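Knitted scrubbies for cutlery, yes or no?

flutero_knits
I've been working through the cutlery by hand before it goes back in the drainer, forks first and then the chopsticks, and I'm completely sold on a chunky knitted scrubber for it. It folds right around the neck of a fork, where my old sponge never bothered to go! Anybody else?

pantry137
Not me. I tried one for chopsticks and the stitches kept snagging on the ends. A flat cloth is faster and you can toss it in with the towels.

flutero_knits
Are yours the plain wood kind? Mine are mostly the reddish-brown ones with gold-colored metal tips and I haven't had a snag yet. Could be a looser knit on yours.

Huttunen
I'm with pantry137 on the cloth, sorry. Also I'd never pile forks and chopsticks together, the tines scratch the finish. Forks in one heap, sticks in another.

flutero_knits
Eh, mine go in one big heap on the counter (marble, so I do set them down gently) and I pull out whatever's next. The finish looks fine to me.

droltmont_di
Heap person too lol. What yarn did you use? I've got a gray and white cotton left over from a blanket and I need an excuse.

flutero_knits
Do it! Mine's gray and white with a bit of black, pretty thick.

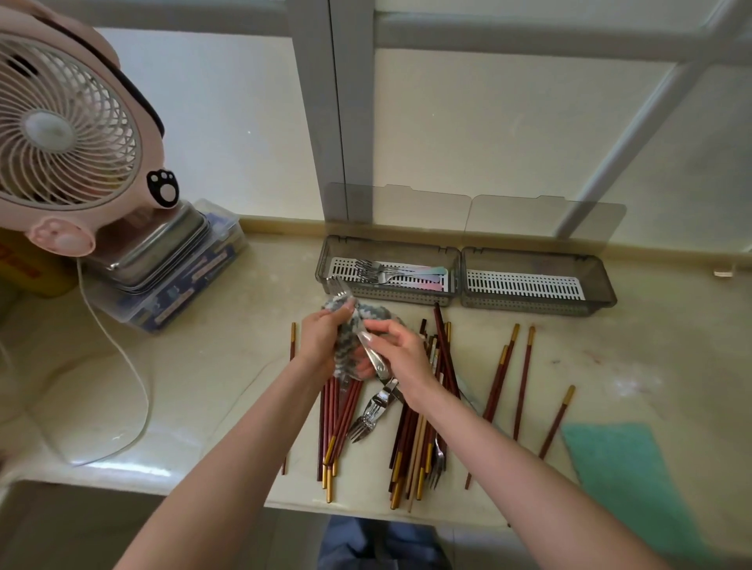

Cast on fewer stitches than you think, though. My first one came out so big I gave it to the bathtub.

Contact | Copyright 2019 Gemamov Kitchen Board | Back to top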